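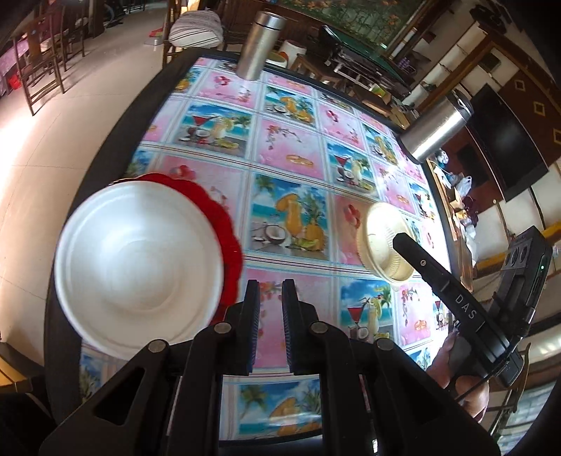 Bowls on a patchwork-print tablecloth with drinks and flowers.

Search this site Enter keywords Go

Secondhand tableware sale raises $955 for Mureck reading room

2019-07-26

Print this page | E-mail this story

MURECK - A sale of used plates, bowls and table linen brought in $955 for the Mureck reading room, organizer Catherine Swanson said. The money will go toward new shelves and a replacement for the front window, which cracked in June.

The sale was held in the hall on Vidal Street and ran for two days. Most items were priced at $2 or less. Swanson said 40 households gave something, up from last year, and that complete dinner sets went first.

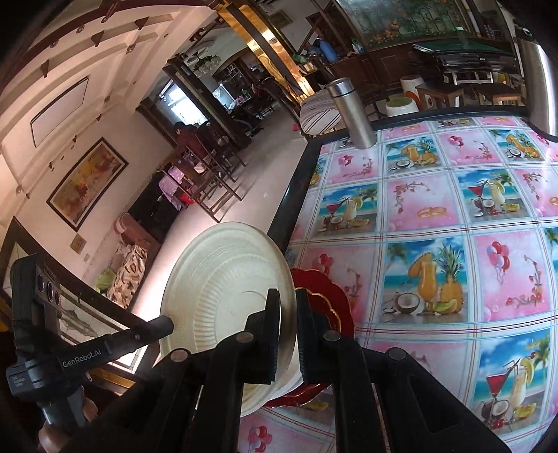

Glassware was slower to sell, and several boxes of it were left at closing. Those will be stored until the next sale. Killian Pons of Uvari, who drove over with a trailer, bought mixed plates for the summer kitchen he runs at Akska.

"Matching sets cost too much and they get broken," Pons said. "I would sooner have odd ones."

The reading room will close for two weeks while the shelves go in. Books already on loan can be kept until it reopens, and no late fees will be charged for that period.

Print | E-mail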